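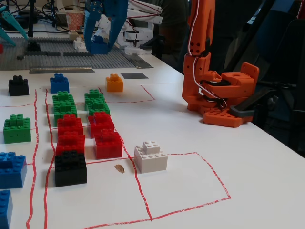
Folding a towel still takes the thing longer than it takes my six-year-old, wrote one reader of our July issue, and she wanted to know when a machine would do a household chore well enough to be worth the floor space. We get that letter in one form or another every month. The short reply is that it depends on the chore, and that the chores machines can do are mostly the ones that already look like the tabletop work above: bricks, a grid, a plate to build on.

Picking up a block and setting it down somewhere else sounds like nothing. It is also most of what people do in a kitchen or a stockroom. Unloading a dishwasher is picking and placing. So is putting groceries away, sorting socks, or filling a parts bin. If an arm can't take a brick from one marked square and press it down straight, it has no business near a wine glass.

Toy bricks are useful for this kind of work. They are cheap, they come in bright colors, and they don't forgive much. A plate in a cupboard can sit a little to one side. A brick that is a little to one side won't go on.

Sellness, a small company that sells packing stations to mail-order businesses, has been trying arms on its own shop floor for 16 months. Its staff agreed to share their log with us. Over that time the arms were given 1,011 separate jobs, most of them dull: put a jar in a box, put a divider in after it, move the box along. With jars of one size, the arms now run through a shift with a person looking in now and then. With mixed orders they stop often. A soft pouch that slumps against the side of the box is enough to do it.

The shop floor has advantages that a home does not. The light stays the same. Things arrive in the same place. Somebody has drawn lines on the table, or built a tray, or moved the shelf so the arm can reach it. Much of the cost of automation goes into that preparation, and it rarely shows up in the sales video.

Jellholm went the other way and started with homes. Its machine, the Tokik, is a pair of arms on a rolling base about as wide as a kitchen stool. It was placed in 20 households. Clearing a table went fairly well when the dishes were spread out and poorly when they were stacked. Laundry was slow. The machine could lift a shirt from a basket and lay it flat, but it had trouble telling a sleeve from a fold. Six of the households asked to keep theirs when the trial ended, and most of those used it for one job only, which was picking toys up off the floor.

The toy result makes sense. Toys are hard, they are colorful, and it doesn't matter much if one is dropped. The user doesn't need it done fast, either. A machine that takes most of the night to clear a playroom has still cleared it by breakfast.

Price is the other question. Jellholm has not set one. The people at Tuhumury, a repair shop that services warehouse equipment, told us that buyers should ask about upkeep before they ask about speed. Gripper fingers wear down. Cables that run along a moving arm get bent thousands of times a week and have to be replaced. A shop can plan for that. A family is more likely to push the thing into the garage.

For a business with one product and a steady table, an arm may be worth a look now. For a home, we would wait. The towel reader has kept her floor space so far, and her son is moving on to fitted sheets.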